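From: Solomiia Pasichnyk
To: Trollgate workshop list
Date: 2024-10-12
Subject: Re: [trollgate] Block stacking on the shared bench

Vasylyna Didenko wrote:
> Is the arm on the back bench still the one with the Skivow
> controller? I tried your Relach config on mine at home and the
> gripper closes too early every time. Also, how do you get the
> wrist camera and the fixed one to agree on where the table is?

Same arm, same controller. I replaced the shoulder servo in the spring and rebuilt the gripper mount, and that's all.

Your early close is probably the finger offset. The value in the config is for my old fingers. Set it to zero, jog down onto a block by hand, and read the height off the controller. Mine came out at 89 and yours will be different. Then put that number in both places, because Rey keeps its own copy and won't tell you if they disagree.

For the cameras I use a small x on the table as the common point. I find it in both views and let Rey work out the rest. It took me 7 tries to get a fit I trusted — most of those were me bumping the tripod.

I'm using scrap wood blocks in different sizes, nothing sanded to match. Bench views and one from the wrist:
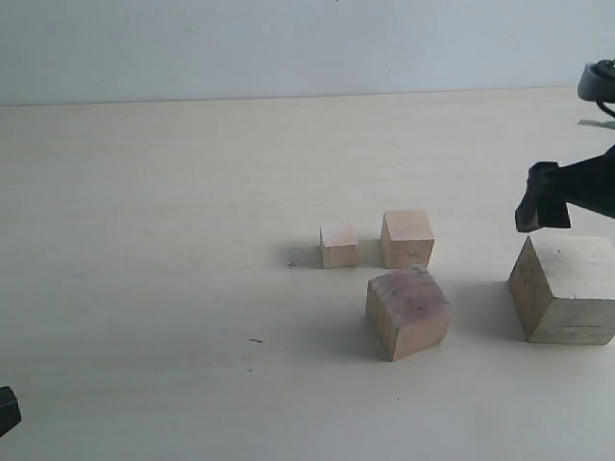
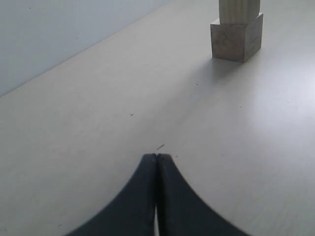
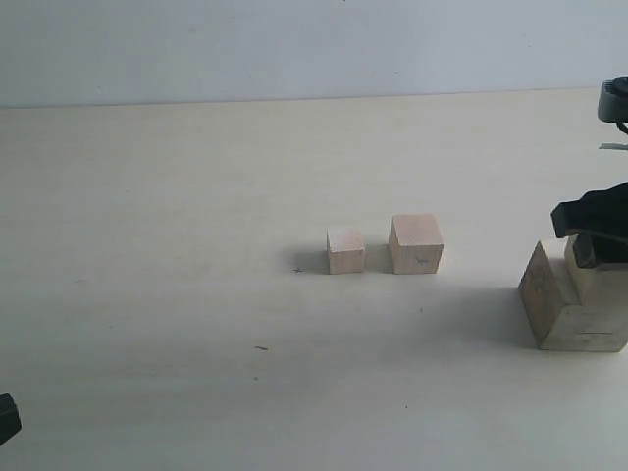 Speed is at 278 in the config now. At 300 the elbow rings when it stops and you have to wait for it to settle, so you gain nothing. I'd start well under that until your offset is right.

The cable loop at the wrist still bothers me. I want to reroute it in November when I have the cover off. If you have any of that thin braided sleeve left, bring it along and I'll trade you a spare servo horn.

Solomiia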